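The Clean Bill of Health You Can Buy for $86

By Tatu Lyimo

The kit came in a box the size of a paperback, with a padded envelope, a finger stick and a card telling me I was about to meet my body. I had paid $86 for it. The company, Arno, sells what it calls a whole-self wellness panel, and it promised results in 10 days.

I should say that I like blood tests. When a doctor orders one, there is usually a question behind it: Is the thyroid slow? Is the infection gone? What I have trouble with is the test nobody ordered, sold to people who feel fine, by a firm that also sells the vitamins.

My report ran long. Most of it was green. Two results were amber, and under each was a button that took me to a supplement. One of the amber numbers sat inside the range my own clinic in Verusbridge uses. Arno's range was tighter. I wrote to ask where it came from and got a reply about "optimal living" that didn't mention a source.

Muthoni Mollel spent years reading lab reports at a family practice in Sarnosside before she retired in July. She was not surprised. "If you check enough things, something will be off," she told me. "Then you check it again and it's fine, and you've lost a month of sleep."

That is plain arithmetic. A normal range is often drawn so that a few healthy people in every hundred fall outside it. Order a long list of tests and the odds of a stray result climb with each one. The company knows this, or ought to. Its website says only that knowledge is power.
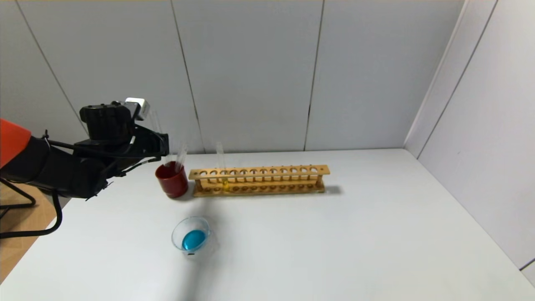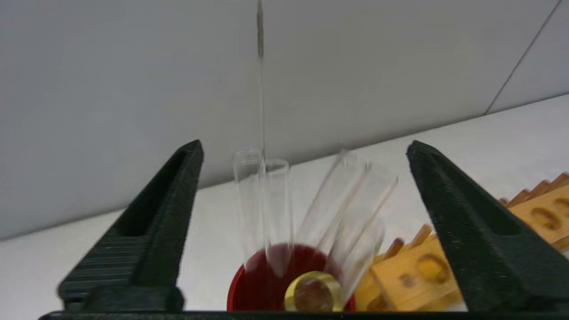
What the Second Test Said

I bought another kit and sent both samples in on the same morning, one under my name and one under my sister's, with her blessing. Same finger, same blood. The amber results did not match. My "sister" was low in something I had plenty of, and she was offered a different pill.

One pair of samples proves very little, and finger-stick blood can be fussy to collect. I put that to Arno too. A spokesperson said small variations were expected. Fine, but then why is there a shopping cart next to them?

A rival, Ní Chonaill, at least leaves out the store. It charges more and sends a 3-page letter suggesting that customers take any odd result to a doctor, who will probably repeat the test. I asked Mollel whether that made it worth the money.

"You could start with the doctor," she said.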